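Workshop Tips: Showing a Wiping Job to a Robot Arm

Updated February 2019

Wiping looks like an easy job to teach. It is one of the harder ones, mostly because people do it without thinking and change their grip, speed and pressure as they go. These tips cover the two usual ways of showing the job: moving the arm by hand, and driving it by remote control. They were worked out on a Dumano arm and a Sostex hand controller, but most of them carry over.

Before you start

Do the job yourself first, with the same cloth and on the same surface. Go slowly and notice where your free hand goes. If you need it to steady the work, a single arm will need a clamp or a heavier workpiece.

Pick one cloth and fold it the same way every time. A folded rectangle is easier to hold than a bunched rag. Microfiber works well dry. Terry cloth snags on seams and on the edges of the fingers.

Mark the starting spot for the cloth with painter's tape. Put the cloth back on the tape before each run.

Wipe the fingers of the gripper. Dust on the pads makes the cloth slip, and you will blame the recording.

Moving the arm by hand

Hold the arm near the wrist and keep your own fingers out of the joints. Stand where you won't have to change feet halfway through a stroke.

Press lightly. When you push down through the arm, the position gets recorded but your pressure may not, depending on the model. On ours we set the downward force separately at 12 newtons and leave it there for padded surfaces. Bare metal and glass want less.

Make each stroke in one direction, lift, and come back through the air. Back-and-forth scrubbing is natural for a person, but it makes a messy recording and pushes powder around.

Overlap the strokes by a third of the cloth's width. Start from the clean side and work toward the dirt if the powder is fine, then turn the cloth over for the second pass.

Keep a run under 90 seconds. If the surface is too long for that, split it in two and record each half as its own job.

Driving by remote control

Sit or stand facing the same way as the arm. Working from the opposite side reverses left and right, and even practiced operators make wrong turns that way.

Turn the speed down for the approach and up for the stroke. The cloth should touch down flat. If one corner lands first, it folds under and stays folded.

Watch the cloth, not the gripper. A hanging corner is fine as long as it stays clear of the moving joints.

Throw out runs where you stopped to think. A long pause in the middle teaches a long pause in the middle. Our Figueroa bench job took 192 runs, and we kept 119 of them.

Padded surfaces and chalk

Vinyl gives under pressure, so the arm will sink a little deeper than it does on a tabletop. Lower the approach in small steps until the cloth just drags. Go around seams lengthwise; crossing them at an angle catches the edge of the fold.

Record a plain bare-handed version of the job as well. It gives you something to compare the arm's strokes with, and it shows how much work the other hand is doing. 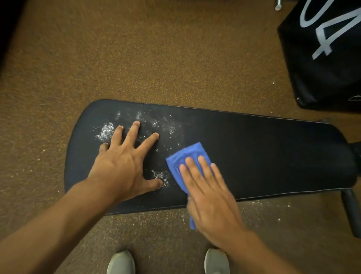
Wiping a chalky bench pad by hand: folded towel under the right hand, left hand flat on the pad.

Vary where the chalk goes between runs. Put it near an end, then near the middle, then in two small patches. Leave a few runs with very little on the pad.

Shake the towel out over a trash can and swap it when it stops picking up. Check the floor too, and sweep before anyone walks through it.

Save each run with the surface, the cloth and the force setting in the file name. The Butdale sheet has a column for notes; use it for anything that moved during the run.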